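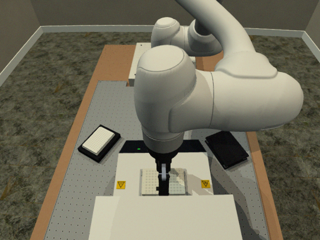
June, half past ten at night

Back on the plate transfer. I told Anikó on the phone that I'd have the planner settled by lunchtime, and I said it in the voice of someone who believed it. I didn't believe it. I have been doing this long enough to know what "settled" means when it comes from me.

The numbers first, while I still have them in my head. The overnight batch was 2,585 runs in the simulator, pick from the reader deck, place on the angled holder. The report on Simon says 129 failures. Chaiwat wrote "looking good!" next to it before I'd had my coffee. I don't know what it's supposed to look like. A failure in our report means the planner returned nothing, or the checker saw a collision. It doesn't mean the plate arrived. We still don't score whether the plate arrived, and I've been asking for that since we moved off the old Brulodine scripts.

So I spent the morning replaying ones that had passed. Picked 38 of them more or less blind and watched every one at half speed, which is a dull way to use up a morning and I'd recommend it to anybody who trusts a dashboard. In 3 of them the fingers closed, the arm lifted, and the plate stayed in the well as if nothing had been asked of it. Passed. Green tick. The planner had done its bit, you see. It had moved an arm from one place to another place without hitting anything.

The trouble is the approach. Straight down over the deck with the wrist folded in on itself is the only way the thing will go at this bench layout, and there isn't much room between the plate and that tall white cover at the front. The planner hates it. If I give it the real padding round the cover it says there's no solution. If I shave the padding down it finds one every time, very pleased with itself, and skims the back edge of the cover by an amount I wouldn't want to try with a real instrument that somebody has to pay for. Chaiwat's view is that the padding was always too cautious. My view is that the padding was a guess, and now it's a smaller guess.

Wrote a small tool after lunch that prints the nearest distance between fingers and cover at every step of the descent. It should have existed months ago. The first version was measuring to the wrong mesh – the simple box we use for planning, and not the cover as drawn – and I lost an hour to being delighted by some very healthy clearances. Fixed it. The clearances are less healthy. Sent the plot to Anikó without a comment, which she will rightly take as a comment.

Perception next, or what we're calling perception. In the sim the pose of each holder is handed over exactly, straight from the scene file, angle and all, and then someone sprinkles a bit of noise on top so we can say we tested it. The noise is the same in every direction. No camera I've ever worked with is wrong by the same amount in every direction. They're wrong in depth, and they're wrong about shiny things, and there is a glossy black panel at the back of that instrument that I'm fairly sure will give a real depth camera a bad afternoon. I put all this in the ticket. The ticket now has a label on it saying "discussion".

I did get the holders turning properly. Until today both of them sat square to the bench in every run, so of course the place step looked marvellous. Now they're rotated, one each way, and the planner has to pick a wrist angle and mean it. About half of what it picks is daft. It likes to spin the last joint nearly all the way round when a small turn the other way would do, and nothing in the cost function tells it not to. Added a term for that. It stopped spinning and started taking a long swing out over the right side of the bench with the big joint hanging past the edge. Legal, as far as the checker cares. There's no one standing there in the simulator.

Tea.

The afternoon call with the Brundum people was what I expected. They have a learned policy that does the whole transfer from pictures, no planner, and they showed a film of it working. One film. I asked how many tries and was told the success rate was "very strong". I asked what it did when the plate was missing, and there was a pause, and then a promise to follow up. I'd like to be wrong about it. It would save me writing cost terms for the rest of my life. But if it can't tell an empty holder from a full one I don't want it near the deck, and I said so, perhaps too sharply. Anikó sent me a message that just said "gently".

She has a point. I was in a mood because of the green ticks.

Lustach want a date for the move to the real cell. I've given them nothing. Chaiwat gave them one, I gather, in the corridor, and I shall find out what it is when somebody holds me to it.

Left running tonight: the same batch, full padding, new wrist term, holders turned, and a crude check at the end that compares where the plate is with where it ought to be. If the plate's not on the holder, it's a fail, whatever the planner thinks. I expect the number to be awful. I've turned off the notification so it doesn't wake me.

For the morning – ask Chaiwat where the finger friction value came from. It's written into the config with no note beside it and it's suspiciously round. Also buy milk.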